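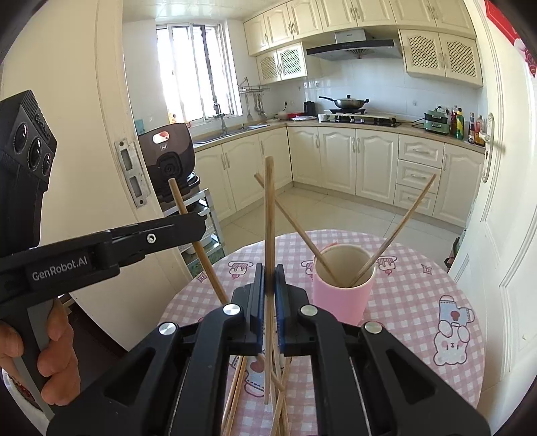
Opinion | Work & Machines

For nine years I have worked in the back kitchen of a catering company, Ornby, and for the last two of them a part of my work is to teach. My students are not people. I hold a gripper in my hand, I pick up a chopstick, I put it in a cup, and I do it again. The movement is recorded, and later a machine in the Sovmont building will try to do the same with the cutlery sets that go out to our customers.

I want to write about what this does to a workplace, because most of what I read comes from people who visit a workplace for one morning.

The first change was in how we speak. Before, when a new person came to the packing table, my colleague Vija Lepik would say "look at me" and that was the training. Now we have words for everything. There is an approach, a grasp, a release. At first I found these words cold. Then I noticed that I was better at explaining my work to new people, and also better at asking for things. When I told our manager in June that the old table was too high for a clean release, she ordered a lower one. For years I had only said that my shoulder hurts.

The second change is about pay, and here I am less happy. A recording shift is paid the same as a packing shift. Management says that it is easier work, because you can sit and you don't carry boxes. This is true for the back. But a packing shift ends and the boxes are gone, and a recording shift ends and the company has something which it keeps. If I show a movement 1000 times and the machine uses it for many years, I think I have given more than four hours of my time. I do not know the correct price for that. I only know that the present price is the price of something else.

Inger Vigfúsdóttir, our shop steward, asked for a small payment for each recording that is used in training. The answer was that one recording has no value alone, only the whole collection. The last number they showed us was 3033 recordings. I can accept that one is worth little. It is strange to hear that therefore all of them together belong to one side.

I should be fair. The packing work was never good work. Ninety minutes without a pause, wrists always bent, and in winter the loading door open behind you. If a machine takes that part, I will not cry for it. Two people from our table have moved to the menu planning, and they would not come back. What I am afraid of is something slower, that the company will forget which of us knew how to do it. Before Ornby I worked at Egilsson, where they put in the Skasska line and the older packers left within a year. When the portions changed, the line had to be set up again, and the remaining people had never packed by hand.

So I would ask for a few plain things. Put the names of the people who recorded in the papers of the project. Pay for recording as skilled work. Keep one packing shift by hand, for example on Friday, also after the machine is good enough, and let the new people learn there.

Vija thinks I ask for too little. She wants a share, written in the contract, and she will bring it to the next meeting.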